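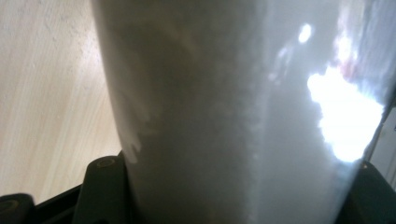
One regular reader wrote in to ask whether a tub really needs inspecting at all, given that it only sits on a shelf and holds dry stuff. Yes, it does, and I love doing it! Ten minutes with the kitchen tubs is one of the most satisfying jobs going.

3,264 views · 200 shares · 2 comments

DRY STORE TUB CHECK
Kitchen: Jumosum, back pantry
Checked: August, before the lunch prep

1. Walls free of cracks and splits — PASS
Run a clean thumb all the way round, inside and out, once the tub is empty. Frosted tubs hide hairline cracks wonderfully well, so trust your thumb over your eyes. Two of the old Norix ones failed on this last time and went straight in the recycling.

2. Rim and lid meet properly — PASS
Press the lid down, lift the tub an inch by the lid and give it a gentle wobble over the worktop. The new lids are a joy, they grip all the way round.

3. Contents dry and free-running — COMMENT
Tilt the tub and see if the contents move. Anything that clings to the wall wants loosening with a dry spoon. If it comes away as powder or grains, lovely, carry on. If it comes away in damp lumps, bin it and wash the tub.

4. Label present, readable and right — FAIL
White powders and crystals look terribly alike through a cloudy wall! Salt, caster sugar and bicarb must each have a name and an opening date on the side of the tub as well as the lid, as lids get swapped. Two tubs on the lower shelf had lid labels only. Relabelled on the spot.

5. No topping up over old stock — PASS
Empty, wash, dry overnight, refill. I know it's tempting to tip the new bag in on top.

6. Scoop stored outside the tub — PASS
Hanging on its own hook now (hooray).

7. Cleaning products well away — PASS
Dishwasher salt and soda crystals stay under the sink in their own packets. Never decant them into a food tub, even for an afternoon.

Next check: same shelf, plus the tall Nistov jars by the door, which I ran out of time for.

2 comments

Simanjuntak
Does the thumb test work for the square ones too? Mine always go at the corners. Will try it on the flour tonight.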